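4. Restringing the racket on the Sterkura 200

Read this section fully before you put the racket on the machine. The steps are for a normal tennis frame with 16 main strings. If your frame has a different pattern, look first at the table of the racket maker.

4.1 Mounting the frame

1. Turn off the tension head and wait until the display is dark.
2. Cut out the old strings, starting in the center and going outward. Cut mains and crosses in turns, so the frame does not twist.
3. Check each grommet with a finger. Replace the ones which are split or have a sharp edge.
4. Place the head of the racket against the upper support and the throat against the lower support. Tighten both knobs by hand until the frame cannot slide.
5. Bring the 2 side arms to the frame. They should touch it only, without pressing.

CAUTION: Never tighten the side arms with a tool. A graphite frame can crack inside and you will not see it from outside.

4.2 Setting the tension

6. Turn on the tension head and choose pounds or kilograms with the unit button.
7. Set the value with the arrows. For a club player with a polyester string, 53 pounds is a usual start. The players who complain of elbow pain should go lower.
8. Press HOLD for 8 seconds to save the value. The display blinks and then stays steady.

Note: Polyester loses tension already in the first hours. Do not add extra pounds for this reason – it makes the racket hard to play, and the loss comes anyway.

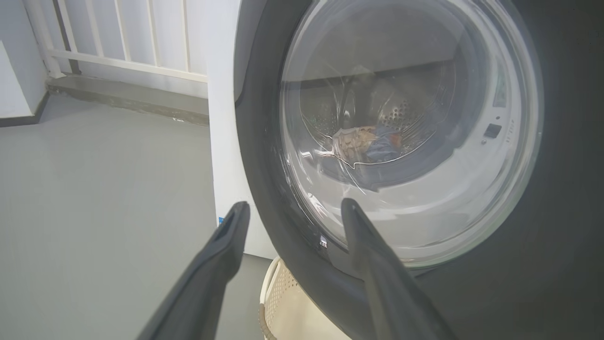
Ilham Zerouali wrote to us after the first edition that step 8 was not clear to her, as on her machine the value was gone each time she changed from mains to crosses. She asked if the hold must be repeated. Yes, it must, on all machines with the older Pellow head. On the newer head the value stays until you turn off the power.

4.3 Mains and crosses

9. Put the two center mains through the throat and clamp one of them near the frame.
10. Pull the other center main, wait for the tone, and clamp it. Then go on by turns, left and right. Do not let one side be more than two strings ahead.
11. Tie off the mains with a double knot. Pull the knot tight by hand, not with the tension head.
12. Weave the crosses from the head to the throat. Weave one string ahead of the one you pull; the friction is less and the string does not burn.
13. Straighten each cross with the fingers before you clamp it.

CAUTION: Keep the fingers away from the gripper of the tension head while it is moving.

If the clamp slips, clean its teeth with alcohol and a small brush and let them dry. If it still slips, turn the screw under the clamp a little to the right and try again on a piece of old string.

Section 4 last changed: May 18, 2021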